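Tray and trolley clearing at Zonthorpe

Tray and trolley clearing (the staff mostly say "doing the trays") is the last part of meal service at the Zonthorpe dining hall, and it's the part that changed most when the automated dishroom came in. I worked there for four years, two of them before the changeover, so this entry leans on what I remember plus a lot of chats with people who are still on the floor.

Background

Zonthorpe is a staff canteen that does 400 lunches on a normal weekday. Before the changeover, every dirty tray was carried to a hatch, scraped by hand, racked and pushed through an old pass-through washer that somebody had to feed the whole time. You went home smelling like it. In September the hall switched to a conveyor line supplied by a firm called Himetus, with a sorting arm at the far end made by Anska. The arm lifts trays off the belt, turns them over for the rinse and stacks them in lots of 50. It's quick, and it's a good deal quieter than the old machine!

What the line doesn't do is anything outside the dishroom. Trays still have to get from the tables to the belt and from the stacker back to the servery, and all of that is people and service carts.
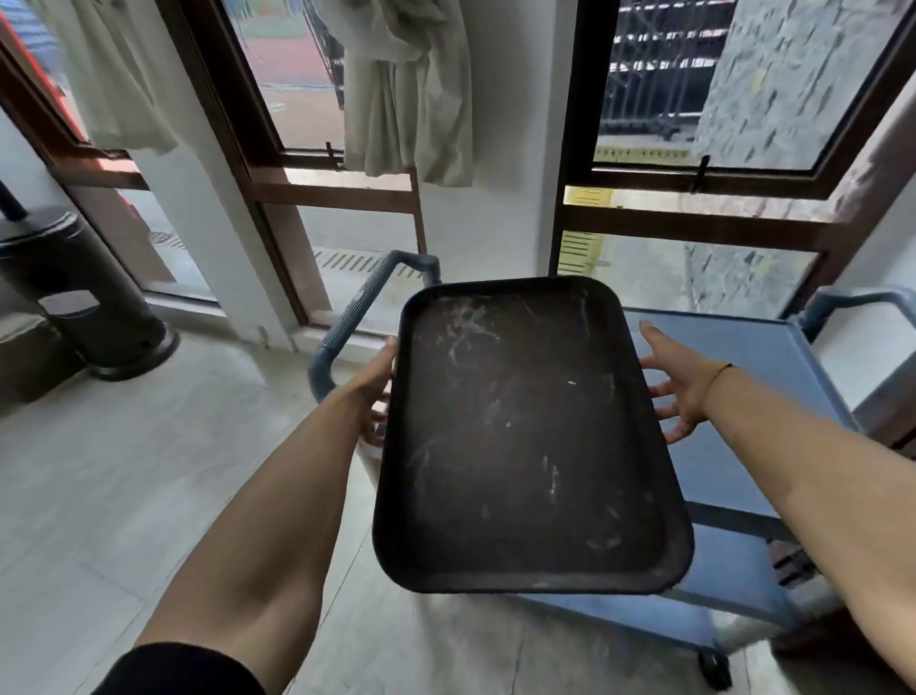

Handling a serving tray over a two-shelf service cart, beside the dining hall windows.

The floor job

The biggest surprise for me was how much the floor job grew. Ya-wen Sin, who was on the old washer for years, moved to the floor and told me she walks twice as far now but her shoulders have stopped aching. Others liked it less. The dishroom used to be where you had a yarn while you worked, and a cart round is mostly done on your own. Two people asked to go back to the kitchen side and did.

There's a bit more to the handling than you'd think. The Anska arm is fussy about trays that are bent or chipped at the rim, so each one gets a look before it goes on the cart. Scuffs don't matter. A cracked corner does – it catches on the belt guide and the whole line stops until somebody walks over and clears it. Most of us learned to tilt a tray towards the windows, where the light shows up a crack, and to run a thumb along the rim as well.

The other new habit is laying trays flat and all facing the same way. On the old system it made no difference at all. Now a messy load means the person at the belt has to turn every tray by hand, and you'll hear about it.
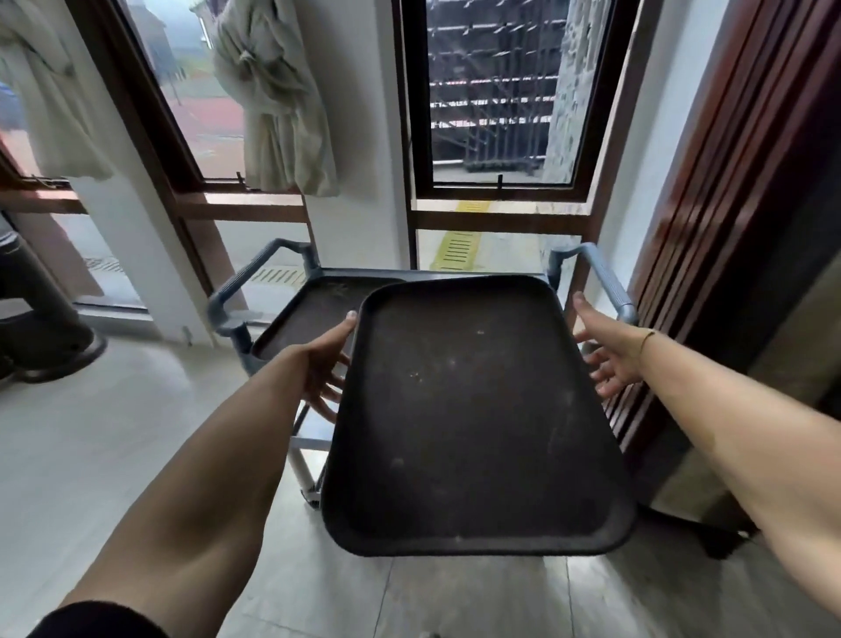 Training for all this was pretty thin at first. Himetus ran a morning on the line itself, with the stop buttons and the rinse settings and so on, and the floor staff weren't invited. Hui-mei Chu, the shift lead, ended up writing her own two-page guide to loading carts and rejecting trays, and that's what new starters get today. She also got the reject shelf put in, so damaged trays aren't left on top of the bins.

Hours and pay

No one was let go when the line went in, though a couple of casual shifts weren't filled again afterwards, and people noticed. The dishroom went from four on a lunch to two. The floor gained one. Pay stayed where it was for the first year, then the belt position was moved up a grade because of the fault clearing. The cart rounds weren't, and that's still a sore point.

Later changes

A company called Chuang offered a self-driving cart for a trial, and it did the run from the stacker to the servery well enough when the aisles were clear. At midday they never are. It spent a lot of time waiting politely behind chairs, and the trial wasn't extended. I quite liked it, to be fair, and so did Ya-wen, but we were in the minority. The carts are still pushed by hand, and Hui-mei has asked for new casters on the older ones.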